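4.2 Reader Attitudes Toward Ruling Families

We asked readers of serialized space opera which side they wanted to win at three points in the story. The sample was 347 readers, recruited through two fan forums and a mailing list run by the small press Arkden. All had finished the first volume of Wuisan, in which two merchant houses fight over a mining moon. Of these, 195 also finished the second volume and answered the later questions. 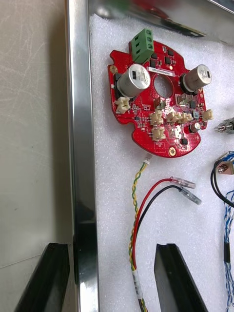
Support for the older house fell sharply after the chapter in which it cuts off the moon's water. Readers who left it did not usually move to the rival house. Most chose the dock workers, who have few scenes in the first volume and no chapter of their own. This matches what Sumampouw and Jugah found for an earlier trilogy, although their readers were younger and had read the books in print.

Figure 3. Workspace with tray and bins.
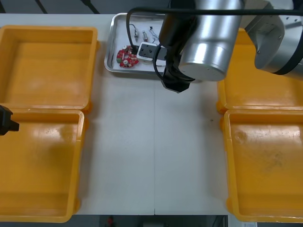 Maribel Ospina objected to our reading of this shift when she saw a draft. In her view the water chapter matters less than the change of narrator just before it, and readers would have drifted toward the workers anyway. We cannot rule this out. The two events fall within 37 pages of each other, and our second set of questions came after both.

Comments left in the open field give her argument some support. About 70 readers mentioned the new narrator by name, and several said they had stopped trusting the heir's account of the war before the water was cut. A version of the survey with a question placed between the two chapters is planned for the third volume.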